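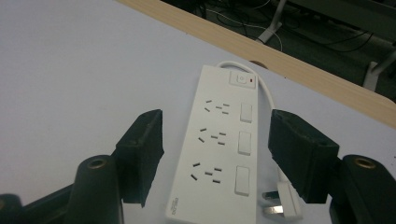
White power strip with a master switch and universal sockets.

Jurotico or Bernby: Where to Base a First Visit to the Coast

Posted by Simone Guimarães in Destinations
Filed under: Where to Stay, Ferries, August Travel

Readers planning a first visit to this part of the coast write to me most often with one question, namely whether to stay in Jurotico or in Bernby. The two towns face each other across the bay and are joined by a ferry. They are frequently treated as interchangeable in printed guides. Having spent part of August in each, I do not consider them so, and I set out my observations below for those who must choose.

Arrival

Jurotico has the railroad station, and travelers with heavy luggage will find it the simpler of the two. The walk from the platform to the old quarter is level and well signed. Bernby is reached by the ferry from Piltport or by a bus that follows the shore road. The first ferry departs at 7:15 a.m. and the last returns at 8:40 p.m. Visitors who intend to dine in one town and sleep in the other should keep the second of these times in mind. The ticket office at Piltport closes for lunch, and tickets are not sold on board.

Accommodation

In Jurotico I stayed at the Miranda, a guesthouse of 38 rooms behind the customs building. The manager, Marlene Rezende, received me courteously and permitted me to view several categories of room before I settled on one. Rooms at the rear are quieter. Those at the front look onto the harbor and carry a supplement, and the delivery trucks begin before 6 a.m.

Outlets in the older rooms are few, and guests with more than one device should inquire at the desk on arrival. Breakfast is served until ten and includes a very good corn cake, which is brought out late and finished quickly.

Bernby has no hotel of comparable size. Lodging there consists chiefly of rented apartments, most of them managed by Heloísa Andrade from an office next to the pharmacy. Mine had a kitchen, a narrow balcony and a washing machine with instructions taped to the lid. A deposit is required, and keys must be collected in person before 6 p.m. I would advise confirming this by telephone if the connecting train is a late one.

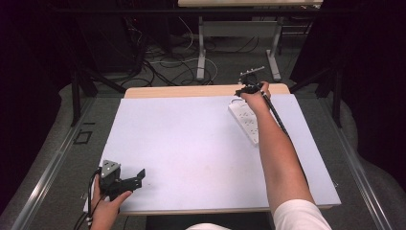
Beaches and Walking

The beach at Jurotico is short and crowded by midmorning. It is suitable for families, with a gentle slope and lifeguards throughout the season. Bernby has the longer sand, although the northern end is exposed to wind and I did not find it comfortable after lunch.

For walkers, Bernby is clearly preferable. A path leads from the church to the old signal tower, with 854 steps in all according to the plaque at the bottom. Daiane Moura, who accompanied me, completed the climb well ahead of me and had time to eat both of our oranges. The upper section has no shade. Water is not available past the chapel, and the gate at the tower is locked at 5 p.m.

Meals

Jurotico offers the wider choice. The covered market has a counter operated by Nayara Holanda where fish stew is served from noon, and I returned to it on three occasions. In Bernby the restaurants are grouped along one street and keep similar menus. Prices there were slightly higher, and two establishments did not accept cards.

Recommendation

For a stay of two or three nights, I recommend Jurotico. Visitors with a week at their disposal may prefer to divide it, beginning in Jurotico and crossing to Bernby once they have seen the museum and the market. Those who come principally to walk should go directly to Bernby and purchase groceries in Piltport beforehand, as the shop in the village closes early and carries little fresh fruit.

Corrections to the ferry times are welcome in the comments. The winter schedule differs, and I have not yet traveled on it.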